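4.2 Setting up a series page in Osix

Before you start, the film or series must already be in the Turnow catalogue. Series number 151 and higher use the new page form.

1. Open Catalogue and choose the series. Press Edit page.

2. Write the title in the original language first, then the English title. Do not put the season number in the title. 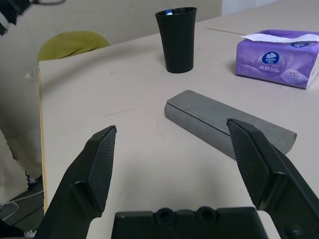 3. Add the episodes. Each episode needs a running time and a release date in the form 2022-12-15. If the date is not known yet, leave the field empty.

4. Choose the subtitle languages. You can mark up to 3 as main languages, and these are shown first to the viewer.

Caution: When you press Publish, the page is sent to all regions. Undo works only for 2 minutes. After this time you must ask the Gezer desk to take the page down.

5. Press Preview and read the page once as a viewer, also on a small screen. Long episode titles are cut after the second line. 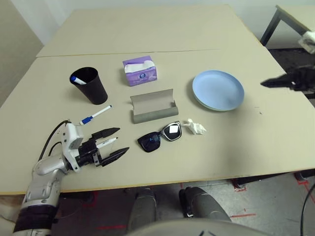

Canan Oral adds that the trailer should be uploaded before the preview, otherwise the page shows the poster of the last season and one can easily miss it.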